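News > Local > Plustusbridge

Reading time: 3 minutes

Shared hall in Plustusbridge to get new floor sockets and a furniture clear-out

The ground-floor hall at Stusow House in Plustusbridge will close for part of the winter so that sockets can be fitted in the floor and the mixed collection of tables and chairs sorted out.

Sallia, which runs the building, told tenants of the plan in a notice dated 19 August 2020. Work is due to start in February and the hall will be out of use for the whole of that month. Bookings already made for those weeks will be moved to the upstairs meeting room, which is smaller, or refunded.

The hall covers 232 square metres and was laid out when the building was a furniture showroom. Its sockets are all on the walls. Anyone working in the middle of the room has to run an extension lead out to where they are, and complaints about cables on the floor have come up at tenants' meetings for the past two years. 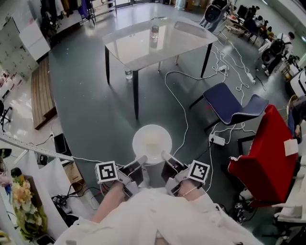 Under the plan, sockets will be set into the floor under hinged covers, in two lines running the length of the room. The existing dark floor will be lifted along those lines and patched to match. Tenants had asked for the whole floor to be replaced, but Sallia said the price was too high for this year and that the surface had plenty of life left in it.

Until the work is done, users are being asked to keep power strips close to table legs or against the walls, and to leave a clear path to the doors. Leads should be coiled and put back in the cupboard by the kitchen at the end of a booking. Water bottles and other drinks should be kept off the floor near any strip.

The furniture is the other half of the job. Much of it was left behind by earlier tenants and there are few matching sets. The notice says glass-topped tables and upholstered armchairs will stay if they are sound, along with chairs in good condition. Anything with a loose leg or a torn seat will go. Athanasiadis, the joinery firm on the first floor, has agreed to look over the wooden pieces and mend what it can.

A total of 60 new stacking chairs will be bought to replace those removed. They will be kept on trolleys in the side store, which at present is full of old display boards.

Tenants who own furniture in the hall have been asked to label it with the name of their firm before the end of January. Unlabelled items will be treated as belonging to the building. Pieces that are not wanted will be offered to tenants first and then to local groups, who will need to arrange their own transport.

The deposit for hall bookings will go up to £120 when the room reopens. Hourly rates are not changing. Sallia said the higher deposit would cover damage to the new floor covers, which must not have heavy equipment wheeled over them while they are open.

A plan showing where the sockets will go is on the noticeboard by the front entrance. Comments can be left at reception, and changes to the layout can be considered up to the time the order is placed with the electrician.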